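Sollska bedspread, worth it for a kid's room?

kestrel_lane
Looking at the Sollska star print for my son's bed. Blue, pale grid lines, stars and hearts all over. It's $39 at the outlet in Clurnden. The listing says it "resists wrinkles." Anyone own one?

J_Fuchs621
Resists wrinkles compared to what? I have the Dronard one, same claim on the tag. It creased the first night and stayed that way.

mopbucket
Disagree with Jörg. Mine comes out of the dryer fine if I fold it right away. Washed it 14 times so far and the color is holding.

J_Fuchs621
Fine for how long, though? Sit on it once and look again.

kestrel_lane
That's my worry. He uses his bed as a table. Snacks, juice, school stuff, all of it.

pennywhistle16
Then the wrinkles are the least of your problems. We've had our star one since June and I don't buy the claim at all. This is ours on a normal afternoon.

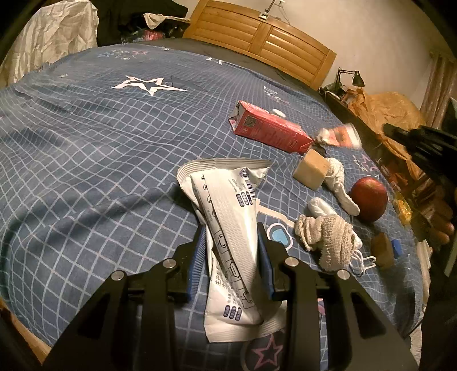 I've tried smoothing it by hand, tugging the corners, the low heat setting. Same folds come back. The print is cute, I'll give it that, and the busy pattern might hide a stain. I wouldn't pay full price.

mopbucket
Are you using dryer sheets? My sister swears by the Shearer wool balls.

pennywhistle16
Tried both. Couldn't tell the difference, and I don't think your sister can either.

kestrel_lane
OK, I'll wait for a sale. If it drops to $16 I'll live with the creases.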